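Section 3: Preparing the floor and applying the first coat

The Zelero floor sealer by Uvlow is supplied as a single-part liquid for indoor tile and grout. Read this section through before opening the container. Instructions for stone and unglazed clay are in Section 4.

Before you start

Move furniture and rugs out of the room. Any new grout must cure for three days first. Turn off underfloor heating and let the floor cool to room temperature.

Note: If the floor has been waxed or polished, the old finish must be stripped. Sterkico remover, order code 3389, can be used for this.

Cleaning

1. Sweep or vacuum the whole floor, including the corners and under radiators.
2. Mix the floor cleaner with warm water as directed on its label. Do not use bleach or vinegar.
3. Mop the floor, then scrub the grout lines with a stiff nylon brush.
4. Rinse twice with clean water. Change the water between rinses.
5. Leave the floor to dry for 24 hours with the windows open.

To check for damp, tape a square of clear plastic to the floor and leave it overnight. If there are drops under the plastic in the morning, wait another day and repeat the check.

Applying the sealer

6. Shake the container and pour a small amount into a paint tray. The 2000 ml size is enough for one coat in most kitchens.
7. Start at the wall farthest from the door. Spread a thin, even coat with a foam applicator and work back toward the door.
8. Wipe any pools off the tile faces with a lint-free cloth within three minutes.
9. Keep people and pets off the floor until the coat is dry to the touch.

Caution: Wear gloves and eye protection. Do not apply near an open flame or a lit pilot light.

Caution: Sealed floors can be slippery when wet – dry up spills promptly.

If a white haze appears after drying, buff it with a dry cloth. Haze that does not buff out means that too much sealer was left on the tile. See Section 6.

For replacement applicators, contact Arif Sultana in Sales.

Revised October 2019 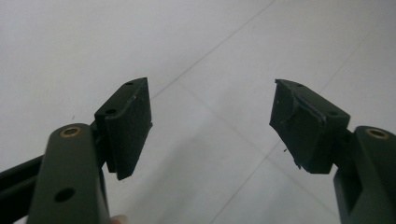
Fig. 3. Pale tiled floor.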